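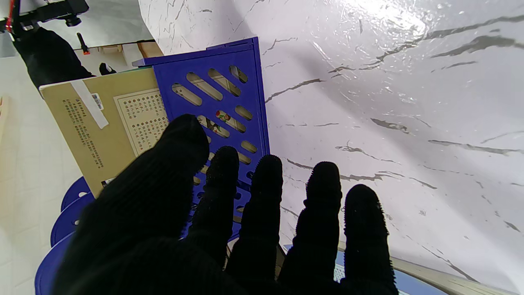
Lab Visit Report: Open Day at Tahiri Robotics
by Nesrin Soylu
Introduction to Automation, site visit assignment

Why I picked this one

We had a list of places to choose from for the site visit, and most of my class went for the Boler packaging plant because you get free snacks at the end. I almost did too! But I've been stuck on robot hands ever since our unit on grippers, so when I saw that Tahiri was opening its lab in June I signed up before I had even worked out how to get there (two buses and a long walk uphill, for anyone going next year).

The lab is on the second floor of the Ivport building, room 212. I walked past it twice. From the hallway it looks like an ordinary office, and then you open the door and people are bent over tables with robot arms on them.

What they do there

The group works on hands with fingers, the kind that are shaped like ours. In class we mostly talked about two-finger grippers and suction cups, which are great if every item on your line is the same box. Their project is called Ririer and it's about desk and shelf work: picking up a book, standing it back up next to a file rack, moving a laptop out of the way, that sort of thing. It sounded kind of boring to me on paper. It was not boring.

The hand I spent the most time watching wears a black knit glove, with a bumpy texture you can see best on the fingertips. I asked about it right away, because I expected bare metal and plastic. The engineer at the table told me that bare fingertips are slippery on things like book covers, and that a knit glove is cheap and can be swapped out when it wears down. She also said they tried smooth rubber first and it grabbed too hard – the fingers would stick to a page and drag it along.

The station was set up like a messy desk. There was a blue plastic rack with slanted oval slots in the front, a beige hardcover book with Chinese text on it leaning against the side of the rack, and a thin laptop, all with a white marble-patterned sheet around them. I liked that it looked like a real person's desk. The book even had a barcode label and a strip of tape on the cover.

The demonstration

There were three demos during my time slot. I'll go through them in the order I saw them.

The first was just the hand opening and closing. They start every session this way, spreading all the fingers and then bringing them in one at a time, to check that each joint goes where the software thinks it is. I thought this would be the part to skip, but I ended up filling half a page of notes. The thumb moves in a totally different way from the others, and you don't notice how weird your own thumb is until you watch a machine try to copy it. (I sat on the bus home wiggling mine. People looked.)

The second was the book. The hand had to come in from the side, get its fingertips behind the cover and pull it upright. It took four tries. On the first two the fingers closed too early and bumped the book flat, on the third it got hold of the book but let go too soon, and then the fourth one worked and everybody in the room clapped, including the engineers, who must have seen it a hundred times.

The third was done by remote control, with a person moving the hand and the computer recording everything. Visitors were allowed to have a turn at this! I went third. It is so much harder than it looks. You have no feeling in the fingers at all, so you have to judge the whole thing by eye, and I kept stopping too far away from the rack because I was scared of hitting it. The engineer said almost every beginner does that, and that the over-careful ones are easier to teach than the people who go charging in.

What I asked

I had prepared questions like the assignment said, and I got through most of them.

Why a small camera down by the wrist? When the hand reaches in between things, a camera up high can lose sight of the fingertips. The wrist view stays close to the work. The downside is that the thumb ends up right in front of whatever you're trying to see – I noticed this myself on my turn, when a good chunk of the rack was hidden behind it.

Does a reflective surface cause trouble? Yes. The marble-patterned sheet throws back a bright glare, and they leave it there on purpose so the system gets used to bad lighting.

How long until something like this works in a real office? She laughed and wouldn't give me a number. I wrote down "depends on the office."

How it connects to our course

The big link for me was with our unit on degrees of freedom. I could do the homework problems, but I didn't really get why you'd pay for more joints until I saw the fingers slide behind a book that was leaning on something else. A two-finger gripper could maybe pinch the top edge, if there was enough room above it.

The other link was with error handling. In our class simulator, if a grasp fails you press reset. In the lab, somebody walks over and puts the book back, and that eats up a lot of the day. I'd like to use this in my final project and have my arm at least try to recover on its own.

Things I'd do differently

I should have asked about cost, and I forgot. I also should have brought a clipboard, because my notes from the standing-up parts are hard to read. If Tahiri runs the open day again I'm going back for the morning slot, when they take one of the spare hands apart.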